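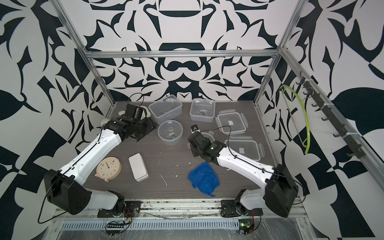 Two-arm cell with the patterned wall panels fitted, clear container set on the table. Overview camera.

Flarnura gripper comparison, clear container set

README for the data release. Maintained by Siriporn Saengthong and Lajos Veres. Last edited in February.

Summary

This package holds 231 teleoperated episodes from one two-arm cell, recorded to compare two fingertip designs on household items, mainly transparent food containers and their lids. Each episode has three video streams, joint states for both arms, gripper opening, gripper motor current, and a hand-entered outcome label. The comparison write-up is in report/ and the numbers in it can be regenerated with the scripts in tools/.

The release is meant for people choosing fingertips or wrist cameras for similar work. It can be used for policy training, but it was not sized for that, and we have not tuned anything against it beyond the baseline described further down.

What was compared

Fingertips:

Grolden flat. Rigid tip with a thin rubber face. Parallel contact over the full height of the tip.

Grolden ribbed. Same outer dimensions and mounting holes, softer face with horizontal ribs. The face deflects under load, so the reported opening is not the true gap between contact surfaces once the fingers have closed on something.

Both arms always carried the same type during an episode. Mixed pairs were tried briefly and dropped because the operators compensated with the better hand.

Controllers:

Lavon position mode. Gripper target is a position, with a current ceiling.

Lavon current mode. Gripper target is a current, with a position floor.

Cameras were held constant: one fixed overview camera and one camera on each wrist. Exposure and white balance are locked on all three. Gain was left on automatic for the wrist cameras in the first two sessions. Those sessions are flagged in sessions.csv, column gain_auto.

Cell

The arms are mounted at the front edge of the table and reach toward the back. The tabletop is a dark grey wood-grain surface, and the frame is silver aluminum. Wall panels carry a high-contrast dark navy and white pattern on the back and both sides. We chose the pattern after Bit-na Yeon's test of plain versus patterned backgrounds, in which the plain panels gave better container edges from the overview view and the patterned ones gave much worse depth holes but harder, more useful distractors. The full set was recorded with the pattern. If you need plain backgrounds, this is the wrong package.

Lighting is overhead and diffuse. Reflections from clear plastic still move a lot as the wrists move. Do not treat a bright patch on a lid as a fixed feature.

Object set

Clear rectangular containers
Clear round container
Clear rectangular lids with clips
Clear round lid
Alarm clock, round, cream
Small white box
White plush toy
Blue microfiber towel

White labels and tags on the clear plastic were left in place. They are often the only high-contrast feature a wrist camera gets on those items, and a detector trained on this data will learn to look for them. Mi-kyung Noh ran a check with the labels masked out in software; results are in report/label_mask.txt. Detection on the lids drops sharply. Detection on the containers drops less.

The plush toy and towel are deformable controls. The clock and the box are rigid opaque controls.

Object layout is reset between episodes by hand with no template. Items may overlap, and a container may start tilted. Lids may start partly under a gripper. We did not filter these out. The table was not cleaned between episodes, so small specks and bits of debris show up in the overview stream and should not be labeled as objects.

Tasks

clear_lift: pick the named container, raise it clear of the table, hold for two seconds, set it down.

lid_pick: pick a lid lying flat on the table. Sliding the lid to the edge is allowed and is logged as strategy=slide. A direct pinch is strategy=pinch.

handover: pick with one arm, transfer to the other, set down.

soft_pick: pick the plush toy or the towel and move it to the other half of the table.

Task names are stored in the episode metadata. The target object is a separate field. For handover, giver is the arm that makes the first grasp.

Left and right are given as seen from the overview camera. This holds for file names, joint topics, and every text field. An early internal version used the opposite convention for the wrist streams; if you have a copy of it, delete it and use this one.

Recording procedure

Operators were Siriporn Saengthong and Gun-woo Oh. Each drove both arms from a leader pair. Each session ran one fingertip type, with the controller mode switched at the midpoint. The order of modes was alternated across sessions.

There were 11 sessions. The first session is practice and is included under sessions/00_practice, but it is not part of the 231 and is not used in the report.

An episode starts when the operator presses the left pedal and ends on the right pedal. Expect up to a second of idle motion at each end. Episodes that ran past the time limit are kept and labeled timeout. Episodes stopped for a hardware fault are removed, with the fault listed in faults.txt.

File layout

episodes/
 NNN/
 overview.mp4
 wrist_left.mp4
 wrist_right.mp4
 state.parquet
 meta.json
sessions.csv
faults.txt
calib/
report/
tools/

state.parquet is sampled at a fixed rate and carries one timestamp column, t, in seconds from episode start. Video frame times are in meta.json under frame_times, one list per camera. The cameras are not hardware-synced. Use frame_times and interpolate the state; do not line up by frame index.

Main columns in state.parquet:

t: seconds
q_left, q_right: joint positions, radians
dq_left, dq_right: joint velocities, radians per second
grip_left, grip_right: opening, 0 closed, 1 open
cur_left, cur_right: gripper motor current, amps
cmd_left, cmd_right: commanded value, unit depends on controller mode

cmd_* is the column most likely to cause trouble. In position mode it is an opening from 0 to 1. In current mode it is amps. Read controller from meta.json before plotting anything.

Outcome labels

success: task completed as defined
drop: object left the fingers after leaving the table
slip: grasp closed but object did not leave the table
crush: visible deformation of a rigid container or lid
timeout: time limit reached
other: see note field

Labels were entered by the operator and then checked from video by Lajos Veres. The checker changed 10 of them. Both versions are in meta.json as outcome_operator and outcome. For clear lids, slip and drop are hard to separate from the overview view alone, and the wrist view decided most cases.

Findings in short

Lids. Ribbed tips were better in both controller modes. Flat tips tended to push the lid away on a direct pinch, and operators moved to the slide strategy early in each session. A lid with its clips folded out is easier to pinch than one with clips flat, and we did not control for this.

Containers. Little difference between tips. Current mode gave fewer slips on the rectangular walls. On the round container, flat tips made contact along a narrow line and the container rotated in the grasp.

Soft items. No useful difference. The towel was picked nearly every time with either tip. Long fur on the plush toy gets in front of the wrist camera during approach and stays there, so the wrist stream is of limited value for soft_pick.

Clock and box. Both fine. The box lid can lift during a grasp on the long side - these cases are labeled success if the box itself was carried, with a note.

Baseline

tools/train_baseline.py trains a small grasp outcome classifier on gripper current and opening over the half second after contact. It exists so that others can check that they are loading the data correctly. It is not a claim about what can be reached. Train on the session split in sessions.csv. A random split over episodes will leak, as layouts within a session resemble each other.

Calibration

calib/ has intrinsics for all three cameras and a hand-eye result for each wrist. The right wrist camera was remounted after session 4. Two files are provided, wrist_right_a and wrist_right_b, and sessions.csv says which applies. The overview camera was not moved. Reprojection error is in the header of each file.

Wrist camera cables arch over the grippers and enter the overview view at some poses. They were routed this way to avoid pulling on the connectors when the wrist rolls. The arm masks from tools/mask_arms.py do not cover them.

Known issues

Episodes 088 and 089 have a gap in wrist_left.mp4. State data is complete.

Current readings have a small offset on the left gripper. Subtract the mean over the first ten samples if you need absolute values.

Depth is not included. We recorded it for a few episodes and it was mostly empty on the clear items.

Fingertip wear was not measured. The ribbed faces were replaced once, around the middle of the sessions that used them, and the change is marked in sessions.csv.

Contact

Bugs in the loader or tools: Gun-woo Oh. Questions on labels: Lajos Veres. Please include the episode number and the package version string from version.txt.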